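Iltero: manipulação bimanual de louça empilhada

Cartão de dados, versão de 13 de dezembro de 2023
Responsáveis: Mio Fukuda e Hinata Yagi

O Iltero reúne 700 demonstrações teleoperadas de dois braços que separam e arrumam louça. Queríamos saber se uma política treinada por imitação aprende a escolher a ordem das peças sem que alguém lhe diga qual vem primeiro. A resposta curta: às vezes, e raramente quando há visitas no laboratório.

Cada episódio dura no máximo 60 segundos. Passado esse tempo, conta como falha, mesmo que o braço estivesse quase lá. O operador estava sempre quase lá.

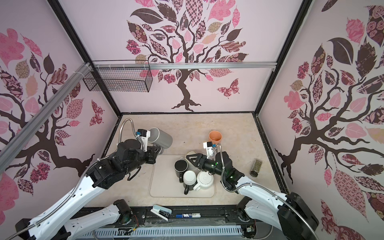
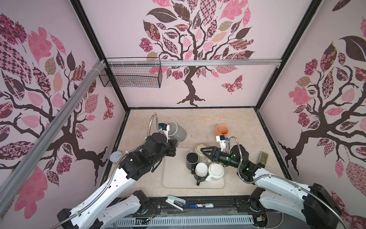
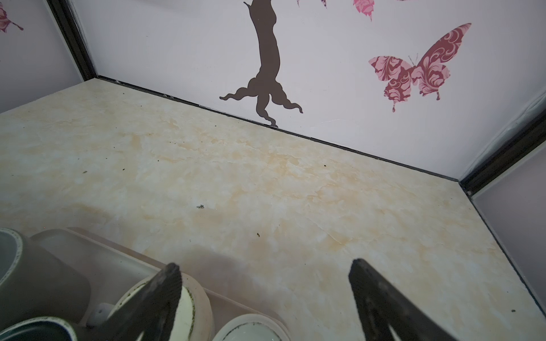

A política de base, a que chamamos Tillmont, prevê as ações dos dois braços em conjunto, a partir das câmaras fixas e das câmaras de pulso. A variante Sedgwick trata cada braço em separado e ficou 13 pontos abaixo na taxa de sucesso, quase tudo perdido em situações nas quais uma garra segura o copo cinzento deitado enquanto a outra trabalha por cima do mesmo monte de canecas. Dois braços educados esperam um pelo outro; os da Sedgwick não foram educados. As canecas pretas são o outro foco de erros: vistas de cima, o interior escuro confunde-se com o exterior, e o modelo de pose inventa asas com grande convicção.

Limitações conhecidas

As paredes têm árvores e borboletas estampadas. Um modelo treinado só nesta célula pode perfeitamente aprender botânica. Quem quiser medir generalização deve usar a partição Idberg, gravada em agosto com outro fundo.

As anotações de contacto foram feitas à mão e revistas uma única vez. Nos episódios com taças, tratem-nas como opinião.

Formato

Um ficheiro por episódio, com vídeo, posições das juntas e abertura das garras. As marcas temporais estão em milissegundos, exceto na primeira pasta, em que estão em segundos. Já sabemos.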